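Prornon Service Desk
Ticket 3913: Search index rebuild stalls after upgrade to Wondosora 6.2
Status: Waiting for customer
Priority: High
Component: Indexing, background jobs
Reported by: Arruda platform administration

Summary
Following the October upgrade of the production instance from Wondosora 6.1 to 6.2, the full index rebuild stops at 30 percent and does not resume. Users can open and edit records, but search results omit any record created after the upgrade.

Environment
Two application nodes behind a load balancer. Shared storage is mounted on both nodes. Maximum heap is set to 128 GB per node. The Gernar attachment connector is enabled.

Log, 9:40 a.m.
The customer supplied application logs from both nodes. The rebuild starts as expected on node 1. Node 2 then requests the same lock and is refused. No error is shown in the administration console. Customer was asked to confirm that both nodes report the same build number.

Log, 11:15 a.m.
Build numbers match. The rebuild was repeated with node 2 removed from the load balancer and shut down. It stopped at the same point. Lock contention is therefore ruled out as the main cause.

Log, 1:50 p.m.
Thread dumps show the indexing worker waiting on the Gernar connector while it extracts text from attachments. The connector's request limit was reset to its default of 160 during the upgrade. The customer's previous value was not carried over and is not recorded in the change notes.

Log, 3:25 p.m.
Connector disabled on the staging copy. Rebuild completed there without interruption. Attachment text is not searchable on staging while the connector remains off, and this is expected.

Recommended action
1. Schedule a maintenance window and notify users.
2. Disable the Gernar connector on production.
3. Run the full rebuild from node 1 only.
4. Restore the earlier request limit from the pre-upgrade backup of the configuration file.
5. Enable the connector, start node 2, and allow the attachment queue to drain.

Please do not delete the existing index directory before step 3. The ticket will remain open until the customer confirms the result on production.

Attachments (1)
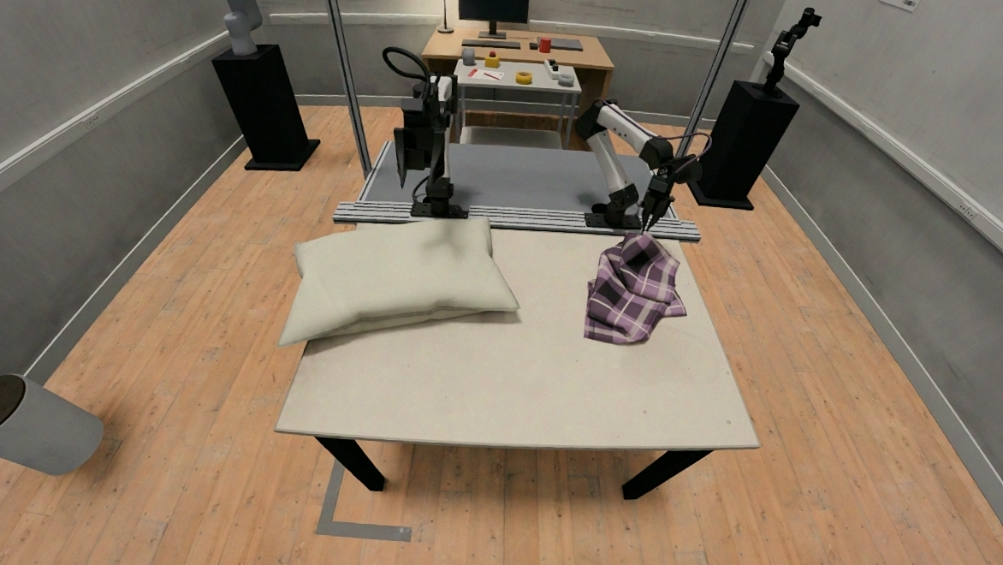

Xinyi Li
Thank you for the update. We have located the backup of the configuration file, and the old request limit is in it. Could you confirm whether step 4 requires a restart of node 1, or whether the connector reads the new value when it is enabled? Our change request form asks for this before a window can be approved.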